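Brakent Community Boards > Home and Garage > Working From Home

Topic: Office chair arms vs table height, who's right

mallee_root
Ok so we've moved into the Zollivgate end of town and the spare room is finally a study. Bought the table first (mistake?) and now the chair arms won't go under it. They clip the edge every time I roll in. So I sit miles back and by arvo tea my shoulders are up round my ears.

Options as I see it. Take the arms off the chair. Raise the table on blocks. Buy another chair, which the other half has already vetoed. Anyone done any of these and not regretted it?

Chair is a Movis, second hand, no manual. Arms are the fixed loop kind.

gumnut77
Take them off. Four bolts under the seat usually, five minute job. Did mine years ago, never looked back.

pelican_brief_case
Disagree with gumnut. Took mine off and had a sore neck within a fortnight. The arms do more than you think, esp if you're on the mouse all day. Put them back on.

Raise the table. Bed risers from the hardware shop, cheap as chips.

gumnut77
Then your table's too high and you're typing with your elbows out like a chook. Sore neck from that as well

pelican_brief_case
Not if you raise the chair too?? and get a footrest

gumnut77
And if you raise the chair the arms go up with it and clip the table again. Back to square one mate

pelican_brief_case
Fair. Hadn't thought that thru. Still reckon arms matter.

tin_lid
How high is the table? Can't really answer without that. Also has it got a rail or apron under the top, or is it just the slab. Big difference. Mine had a rail hanging down and the arms would of fitted fine without it.

mallee_root
No rail on the front, there's one at the back. Will measure tonight, tape's in the ute. 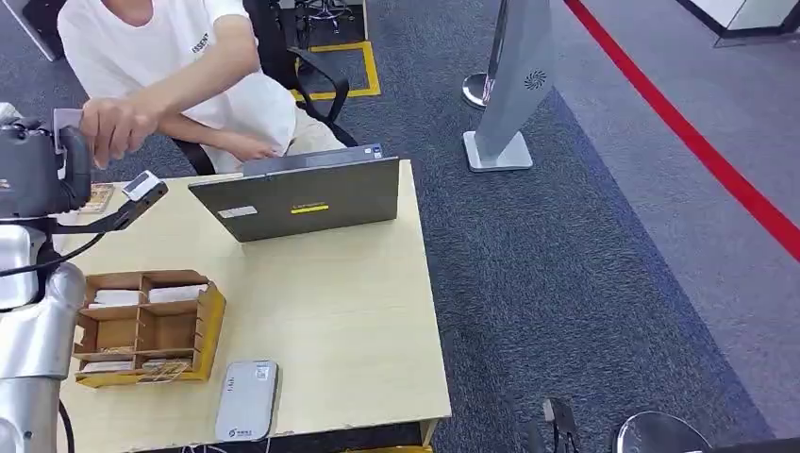

slowcombustion
Loop arms are the worst for this, we had a room full of them at my old work and every desk in the place had a chewed front edge. The curve comes forward further than a straight T arm so you hit the table before your belly does. Fine if you sit back a bit with one hand in your lap, same as the person in the white T-shirt there, but try typing from that far out for a full day. Black office chair with the looped arm, light wood-look table, could be any of ours. We ended up swapping half of them for T arms from a place called Keogh, was 345 bucks for the lot, fittings in. Bolt spacing is the thing to check. Some match, some don't, and the bloke on the phone won't know.

mallee_root
Ooh did not know you could swap arms. Are the T ones adjustable?

slowcombustion
Ours were. Button on the outside, goes up and down in clicks. Get them low enough and they slide straight under. They do get wobbly after a couple of years, keep an allen key in the drawer.

wattleday
Can I just say laptop. If you're on a laptop flat on the table no chair is going to fix your neck. You're looking down at your own hands all day. Prop it up on something, separate keyboard, separate mouse. Then worry about arms.

My physio said this to me three visits running before I listened.

tin_lid
Yep second this

gumnut77
Third it, begrudgingly. Old phone books if you can still find one

pelican_brief_case
Ream of paper. Two reams if you're tall.

mallee_root
It's a laptop, yes. Flat on the table, yes. Feeling very seen.

tin_lid
Measurements!!

mallee_root
Sorry. Table underside is 705 mm off the floor. Top of chair arms 690 with the seat right down, 740 where I have to sit it to be comfy. So they'd go under at the lowest but my knees are in my ears.

tin_lid
Ok so you're 35 over at the height you want. T arms that drop 40 or more would do it. Don't raise the table, pelican's going to hate me but 705 underneath plus the top is already plenty.

pelican_brief_case
I don't hate you. I still think blocks are underrated

kookaburra_sits
Nobody's asked about floor. Carpet or boards? I had a similar drama and half of it was the castors sinking in the carpet and the chair tipping me fowards. Got a hard mat and felt like a new chair.

mallee_root
Boards. Noisy boards. Downstairs has mentioned it.

kookaburra_sits
Soft castors then, the rubbery ones. Push in, pull out, no tools. Well, a bit of swearing.

gumnut77
Still say just take the arms off for a week, costs nothing, bolts go back in. If your neck's crook after that then spend the money. Why is everyone in such a hurry to buy stuff

slowcombustion
That's reasonable tbh. Do that first. Keep the bolts in a jar though, the length matters and if you put a longer one back in it comes up thru the foam. Ask me how I know

wattleday
ouch

mallee_root
Ok plan. Arms off this weekend, laptop up on two reams, old keyboard out of the shed if the mice haven't had it. If I'm sore will ring Keogh re T arms. Will measure the bolt spacing while I'm under there.

tin_lid
Centre to centre, not edge to edge. Both directions.

mallee_root
Righto.

mallee_root
Update. Arms are off. One bolt was cross threaded and took most of the morning, three were fine. Rolls right in now, belly to the table. Feels odd, keep going to lean on something that isn't there and nearly went over sideways reaching for a biscuit. Neck ok so far. Keyboard survived, sticky E.

pelican_brief_case
Give it the fortnight

gumnut77
Told ya

pelican_brief_case
It's been one day gumnut

kookaburra_sits
Did you do the castors?

mallee_root
Ordered. Turns out there's two stem sizes and I guessed, so stay tuned.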